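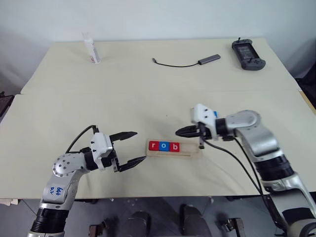 Family & Home | Toys & Play

The letter block has had a very good few years. Walk into any toy store in Midside with a gift budget and a vague idea that the child in question is "about to start reading," and you will be steered toward a wooden tray and a bag of painted cubes. The idea is simple. You set the letters in the tray, left to right, and they make a word. The child sees the word, and maybe moves a letter, and then there is another word. Somewhere in this, the box suggests, literacy happens.

I bought my first set four years ago and my second one last October, and I am still waiting to be convinced.

Let me be fair to the tray first, as it is the best part. Loose blocks on a table drift. They get turned, swept onto the floor, sat on. A shallow wooden holder gives them a line to stand on, and for a child who has not yet worked out that words run in one direction, a line is worth something. Put "r," "o" and "b" at the left end, lowercase, and you have a word short enough to sound out in one breath. Leave the slot after the "b" open and you have a question. An "e" gives you "robe." An "s" gives you "robs." A four-year-old will give you "robw" and look pleased about it.

The trouble starts with the color. Red consonants and blue vowels are an old classroom habit, and plenty of parents assume that any set with both colors is following it. Many sets do no such thing. In the one sold under the Iveck name, which I bought for my nephew, the "a" is blue and the "e" is red, and so is the "k." My nephew spent a week sorting the cubes by color and would have told you, if asked, that this was the game.

"Parents come in wanting to know what the colors mean," says Mpho Sithole, who sells wooden toys from a narrow shop on the Rirton side of the river. "Sometimes they mean the factory had two cans of paint." She stocks three kinds of block set and recommends the plainest.

Then there is the matter of how many letters you get. A standard 26 is useless after ten minutes. You cannot spell "egg" or "mom" or "ball," which are among the first words anyone wants. The big Visser box holds 122 blocks and solves that problem, but it comes with a tray that takes five. Everything else lives in a cotton bag, and finding a second "o" in it takes longer than most small children are willing to sit.

Huguette Langlois taught kindergarten for most of her working life and now tutors early readers on Friday afternoons at her dining table. She has some 1,000 letter blocks in shoeboxes, sorted by letter, and uses maybe a dozen at a time. I asked her whether they teach reading.

"I teach reading," she said. "The blocks keep their hands busy while I do it."

Her method is dull to watch. She makes a word, says it, and swaps the first letter. Rob, mob, job, sob. She does this for several minutes and then stops, usually before the child wants to. She never has more than four swaps ready, and she keeps the spares in her lap — a pile on the table, she told me, turns into a tower. She has tried magnetic letters, foam letters and letters printed on cards, and she thinks they all work about the same. The wooden ones last longer and hurt more when thrown.

So should you buy a set? If you like the look of it and plan to sit there while it is being used, sure. Check that the letters are lowercase, as that is most of what a child will meet on a page. Check that there are at least two of each vowel. Get the longest tray they sell, and skip anything that promises a reading age on the lid.

My nephew, for the record, can now spell his name in blocks. He learned it off his lunchbox.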